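Wevholm Household Noise Survey: data notes

Version 5

Contents

Summary
Files
Collection
Fields
Processing
Known issues
Terms of use
Contact

Summary

This release holds sound level readings from domestic kitchens in the Wevholm district. There are 839 recordings in the main table and 971 in the full table, which also keeps the recordings that failed the checks described under Processing. Each recording is one appliance cycle or one period of background sound. No speech is stored. The audio was reduced to band levels on the meter and then discarded.

The survey was set up to compare background levels in flats with levels in terraced houses. It was not designed to rank appliances by make, and the make and model fields were removed in version 4.

Files

main.csv: recordings that passed all checks
full.csv: all recordings, with a reason code where a check failed
bands.csv: third-octave levels, joined on rec_id
rooms.csv: one row per kitchen
calib.csv: calibrator readings before and after each visit

All files are UTF-8 with comma separators and a header row. Missing values are left blank. Earlier versions used -99, and scripts written for those versions will need changing.

Collection

Readings were taken with a Lindemann handheld meter on a short tripod, A-weighted, fast response. The microphone was placed one metre from the front of the appliance at worktop height. Windows and internal doors were shut. Extractor fans were off unless the fan was the source being measured.

The source code in the main table refers to the appliance only. Items standing next to it, such as racks, trays and loose crockery, go in the adjacent field, because they can rattle and raise the upper bands.

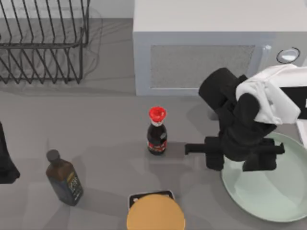 Figure 1. Worktop with a microwave (source code MW) and an empty wire dish rack (adjacent code RK).

Background periods were recorded with all sources off except the fridge. Where the fridge compressor started during a background period, the recording was kept and flagged.

Fields

rec_id: integer, unique across all files
room_id: joins to rooms.csv
source: two-letter code, or BG for background
adjacent: two-letter code, blank if none
start: local time, hours and minutes only
dur_s: length in seconds
laeq: equivalent level in dB(A)
lmax: highest fast level in dB(A)
flag: 0 or 1
reason: full.csv only

Adjacent codes are assigned by item type. Whether the item is full or empty goes in the notes column of rooms.csv.
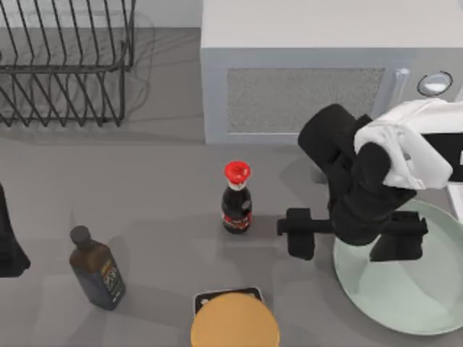 Figure 2. Microwave and dish rack on a grey worktop, rack unloaded.

Processing

Recordings shorter than 200 seconds were moved out of the main table, with reason code S. Recordings were also moved out if the calibrator readings before and after the visit differed by more than 0.5 dB (code C), or if the visit log noted an outside noise such as roadworks (code X). Levels were not corrected for room size. Floor area is given in rooms.csv for users who wish to apply their own correction.

Known issues

Start times for visits made in December may be one hour out where the meter clock had not been reset.

The Zamora estate is over-represented among the flats. Use the weight column in rooms.csv for any district-level figure.

Band levels below 50 Hz are close to the noise floor of the meter and should not be used.

Terms of use

Free to use with credit to the Wevholm Household Noise Survey. Please state the version number. Attempts to match rooms to addresses are not permitted.

Contact

Corrections and questions go to Ognjen Matić, data maintainer, through the survey's Altine issue page. Include the rec_id and the file name.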